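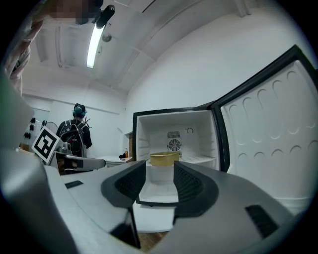
*Mini fridge with the door swung wide. Note the moulded bottle recesses.*

**Ledura compact fridge, 49 litres**
Reviewed by Theano Nikolaidis, Jul 3, 2021

I should say at the start that I am not somebody who gets excited about fridges. My mother kept the same one for most of my childhood, and it hummed and leaked and did its job, and I carried that attitude into adult life. But when we turned the back room at our place in Clukuvcombe into somewhere guests could stay (my aunt comes for weeks at a time, bless her, and likes her yoghurt at hand), I found I had opinions after all.

I bought the Ledura from Chatzigeorgiou, the appliance shop near the harbour, for £261. I had a Mavari in my basket as well, which was £72 cheaper, and I went back and forth over it for far longer than any sane person would. What settled it was pressing on the door of each one in the shop. The Mavari's had a nasty little wobble to it and the Ledura's shut with a proper soft thump. I'm a great believer in the thump.

It has been in daily use since December, so it has seen a cold snap, a lot of visitors and one very warm week in June.

## Noise

Everyone asks me this first and quite right too, if you're going to be sleeping next to the thing. There is a fan, and you do hear it. It's a low, even sort of sound, a bit like a bathroom extractor two rooms away, and my aunt says she misses it when she goes home! I am a lighter sleeper and on my one night in that room I noticed it coming on in the small hours, turned over and went back off.

The instructions ask you to leave a gap between the back of the fridge and the wall. I didn't at first, as I wanted it tucked neatly beside the wardrobe, and it grumbled a good deal more.

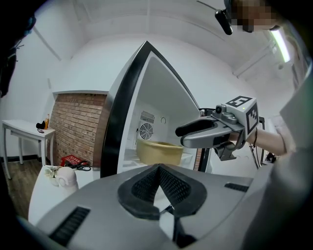
Once I'd pulled it forward by the width of my hand it settled down, so do read the leaflet before you ring the shop in a huff, as I very nearly did. The nice man at Chatzigeorgiou has heard it all before, I'm sure.

## Keeping things cold

Milk keeps well. Butter comes out hard enough to tear your toast, so I've turned ours down a notch and left it there. In the June heat it took most of the afternoon to chill a fresh lot of drinks, and I'd put them in the night before if you have people coming. Leftovers are fine if you let them cool on the side first, and a medium pie dish goes in without any argument. A large one doesn't, and I have the pastry crumbs to prove it.

I wouldn't use it for anything frozen. It isn't sold for that and ice cream turned to soup in an evening.

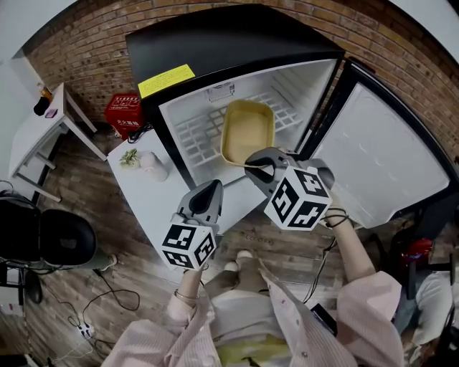 ## Cleaning

I do ours with warm water and a spoonful of bicarbonate of soda, then a dry tea towel. The ribs up the side walls want a bit of patience, and if someone spills cordial (someone did) you'll be glad of an old toothbrush. The door seal gathers toast crumbs from goodness knows where. All told it's a ten-minute job and I do it whenever I change the guest bed.

## Would I buy it again?

Yes, with a small grumble about the flex, which is too short for an old house with its sockets in silly places. We ended up moving the bedside table to the other side of the room, and then of course the lamp had to follow it.

Four stars from me. My aunt says five, but she didn't have to move the table.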